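# Kitchen Equipment Gallery: The Drying Station

The Household Skills Room at Musero was refitted in June. Its drying station is used by every group enrolled in the Ekinci Home Management Course, which received 303 participants in its first term. Copies of the printed course guide may be requested from the front office.

Participants are asked to leave the station as they would wish to find it. Racks are to be emptied at the close of each session and returned to the same position on the table.
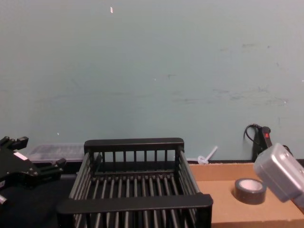 The rack was selected by Ilgın Çetinkaya, course coordinator, after a comparison of models supplied by Trodero and Gemivero. Plates are loaded from the back toward the front, and cups are placed upside down once the plates are in. Cutlery is dried by hand and put away directly.

## Storage beside the rack

Small items are a frequent source of loss in shared kitchens. The course therefore teaches that lids, clips and stoppers should have a fixed place near the point of drying. A clear plastic container with a flat lid, set at the base of the wall, allows the contents to be checked without opening it. Labels are optional. 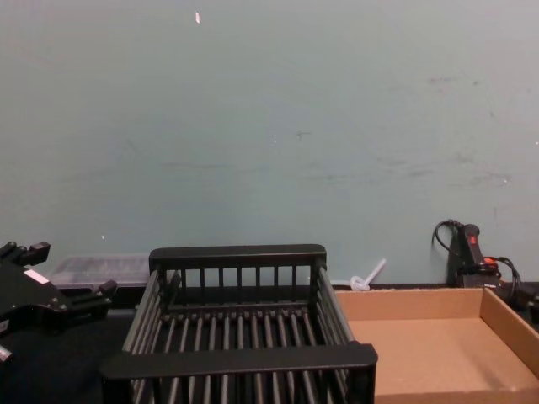 Cleaning of the station is covered in the second unit of the guide. Table and wall are wiped with a damp cloth and mild soap, and abrasive pads are not permitted. Scuff marks of the kind found on the right half of the wall should be reported to the office if they remain after wiping. Repainting is scheduled once a year.

## Care of the table

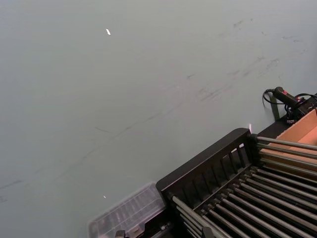

Heavy items should be lifted when they are moved. Each group has 50 minutes at the station, including the time needed for cleaning.

Gallery updated 27 November 2018.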